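Protokoll der Teamsitzung vom 23. Juni 2020
Wohnprojekt Giterside, Gemeinschaftsküche und Speiseraum

Sitzungsleitung: Rommel Barredo
Protokoll: Akik
Beginn: 17 Uhr

TOP 1 Protokoll der letzten Sitzung

Das Protokoll vom April wird ohne Änderungen angenommen. Der Punkt »Haken für die Schürzen« ist erledigt, sie hängen jetzt neben der Spüle und werden fleißig benutzt!

TOP 2 Gemeinsames Abendessen

Große Freude über die Anmeldungen: Es wollen so viele mitessen, dass wir an zwei Abenden decken. Rommel hat mit der Küche gesprochen, der Ablauf bleibt an beiden Abenden gleich. Es gibt Gemüselasagne und danach Rhabarberkompott. Wer nachmittags Zeit hat, hilft beim Schnippeln, die Liste hängt an der Küchentür. Die großen Auflaufformen leihen wir uns wieder bei Aquino im Nachbarhaus, Akik fragt dort an.

TOP 3 Tische decken

Die hellen Holztische kommen bei allen sehr gut an, deshalb bleiben die Tischdecken im Schrank und wir nehmen nur Platzsets. Die grau-weiß gestreiften haben in der Runde klar gewonnen – sie sehen auf dem hellen Holz wirklich wunderbar aus, frisch und ein bisschen nach Sommer. Dazu die runden weißen Teller, die ohnehin jeder mag.

Längere und sehr vergnügte Diskussion über das Besteck. Vorschlag aus der Runde: Gabel quer oberhalb des Tellers, Messer quer unterhalb, beides noch auf dem Platzset. Links und rechts vom Teller bleibt dann Platz für Brot und Glas. Zwei Stimmen waren für die klassische Anordnung, konnten sich mit der neuen aber schnell anfreunden.
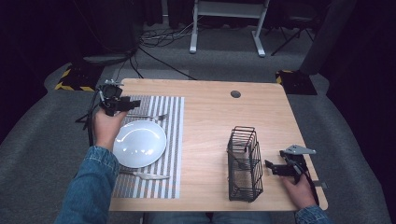
Der schwarze Besteckkorb aus Draht bleibt beim Decken rechts auf dem Tisch stehen, dann muss man nicht für jedes Messer zur Schublade laufen. Vor dem Essen wandert er auf die Anrichte. Die Fächer werden künftig sortiert befüllt, Griffe nach oben. Löffel fürs Kompott gibt es erst zum Nachtisch.

Beschluss: Es wird mit Platzsets und quer liegendem Besteck gedeckt. Einstimmig angenommen.

TOP 4 Anschaffungen

Der Hausrat von Giterside hat für dieses Jahr 2.000 Euro für Küche und Speiseraum bewilligt. Davon ist noch fast nichts ausgegeben. Gewünscht werden weitere Platzsets im selben Streifenmuster, ein zweiter Besteckkorb in derselben Art und ordentliche Geschirrtücher. Bei Bivia gibt es gerade Geschirrtücher aus Halbleinen, Rommel bringt ein Muster zum Anfassen mit. Die Idee mit den Stoffservietten fanden viele schön, offen ist noch, wer sie wäscht. Wird vertagt.

TOP 5 Aufräumen nach dem Essen

Teller abkratzen, stapeln und auf den Servierwagen. Besteck kommt gleich in die Spülmaschine und erst trocken zurück in den Korb. Platzsets bitte abwischen und flach hinlegen, gerollt wellen sie sich. Für die Tische nur ein feuchtes Tuch nehmen, keine Scheuermilch!

TOP 6 Verschiedenes

Der Wasserkocher wird entkalkt (Akik). Im Kühlschrank steht ein Glas Pesto ohne Namen, bitte beschriften oder aufessen. Großes Lob an alle, die beim Probedecken mitgemacht haben.

Offene Aufgaben
Akik: Auflaufformen bei Aquino, Wasserkocher
Rommel: Muster von Bivia, Preise für Platzsets und Besteckkorb
Alle: in die Schnippelliste eintragen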